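An afternoon at the Clusik open day

In January I took the train to Sidthorpe to visit Clusik, a small company which works on machines for household chores. Two times per year they open the doors for visitors. I went mostly with one question: can a machine already tidy up a desk for me?

We were 60 people, divided in groups. My group was guided by Malsha Khan, an engineer who talked fast and answered everything, also the questions about money. She took us first to the laundry corner. A robot arm was folding kitchen towels there. It needed 3 minutes for one towel, and the second one fell on the floor. A man next to me said his son is faster, but not much.

After the towels we came to the part I liked most, the tables where small office things are put away. The work is first done by people holding the grippers in their own hands, and the recordings go to the training of the robot. Mrs. Khan told us that good recordings are slow work – you must learn to forget your fingers.

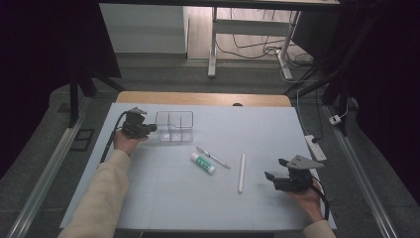

Desk tidying with two hand-held grippers: pen, glue stick and a clear box with compartments.

I was allowed to try it for some minutes. A pen is harder than I expected. It rolls, and when you close the jaws too early you push it away from you. The glue stick was easier for me, maybe because it is thicker. I managed to put 7 things in their place and I was sweating a little.

Then we saw the robot do the same task alone. It picked up the pen well at the first try. With the glue stick it waited a long time above the box, turned it, waited again and dropped it in the wrong compartment. Hendrik Verschueren, who came from the firm Baert to look at machines for filling shop shelves, told me he will come back in 2 years. For his shop in Flustgate it is still too slow, he said, and every new package would be a new problem.

I think he is right for the shop. At home I would not mind the waiting, if it can work while I sleep. But today I would still clean my desk myself.

The coffee was free and the building is ten minutes on foot from the station. Bring a warm jacket, the hall has almost no heating.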